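The case against the four-day week (or at least against how everyone talks about it)

I have now read what feels like every article written on the four-day week, and I'd like somebody to explain to me why they all read like the same article. A company tries it. The staff love it. The boss was doubtful and now isn't. There is a line near the end saying output "held steady or improved," and then a nice quote from a father who goes to the park on Fridays.

I have nothing against parks. I would like a Friday off as much as the next person. But I spent 7 years doing payroll and scheduling before I did anything else, and I have a bad habit of asking what the number is made of.

Take the one that went around in November, the write-up from a firm called Nustevon. They ran it across 400 people, and the headline was that sick days fell. Fine. Fell compared to what? The trial ran through the summer, and it was set against the winter before. Anyone who has ever filled in an absence sheet could tell you what happens to sick days in summer. I read the write-up twice looking for the same months a year earlier, and it wasn't in there.

Then there's the question of who answers. The staff survey had a lovely score on it, but it went out by email in the last week of the trial, when everyone knew the decision to keep or drop the Fridays was coming. If you ask me whether I'd like to keep my free Friday, and my answer might have something to do with whether I keep my free Friday, I am going to tell you I've never been more productive in my life. I'd put it in writing. I'd add a smiley face.

I said a shorter version of this last month and got some pushback, which is fair enough. 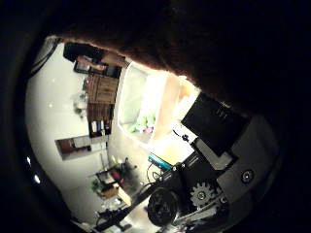
Struan Gillies wrote in to say that I was holding the shorter week to a standard the ordinary week has never had to meet. Where, he asked, is the trial showing that five days is the right amount? There isn't one. We do five because our parents did five, and if it had been put to a vote with a survey at the end it would have been laughed out of the room.

I've thought about that for a while and I half agree. Five days isn't holy. It got settled a long time ago by people arguing about factories, and most of us don't work in one. But "the old thing was never tested" is a reason to test both properly. It doesn't let the new thing off. And the people selling the new thing do tend to be selling it — a good many of these reports come out of consultancies that will also help you make the switch, for a fee.

What bothers me more is the arithmetic. There are two quite different schemes going under one name. In one, you work four normal days and get paid for five. In the other, you cram the same hours into four long days and call it a gift. My cousin's place, Dreltport, did the second kind. She was starting at seven in the morning and getting home after the kids had eaten. On her day off she did laundry and slept. The company newsletter counted her as a success, and I suppose on paper she was one.

Nobody writing these pieces seems keen to split the two apart. I went back through the ones I'd saved and a fair few don't say which kind they mean until well past the middle, and a couple never say at all.

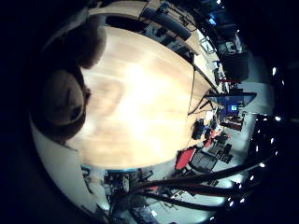
The other thing that goes missing is the people who can't have it. If you run a front desk, or a ward, or a bus, a day off for one person is a shift for somebody else. That somebody has to be hired, or the shift gets squeezed in among the people who are already there. Iona Rennie, who I used to share an office with, tried to work it out for her own team on the back of an envelope and came to an extra 925 dollars a week before she'd covered vacations. Her manager's answer was that the team would "find efficiencies." She asked him to name one. He said he'd get back to her on Thursday, and as far as I know he's still thinking.

You could say that's a bad manager and not a bad idea, and maybe so. But the idea is going to be carried out by managers, and plenty of them are like him.

So what would change my mind? I don't think I'm asking for much. Run it for a full year, so you get a winter in it. Say on the first page whether the hours were cut or squashed. Let somebody outside the company do the counting. Ask the customers, who hardly ever get asked, whether the phone still gets picked up. And go back after the trial, when the novelty has worn off and the cameras have gone home, and see whether people are quietly checking their mail on Fridays. I'd bet a decent lunch that they are.

If anyone has seen a report that does all that, please send it to me. I'll read it, and if it holds up I'll say so on this blog. Blair Farquharson has already promised me one from a place called Fluvton, but so far all I've had is the press release.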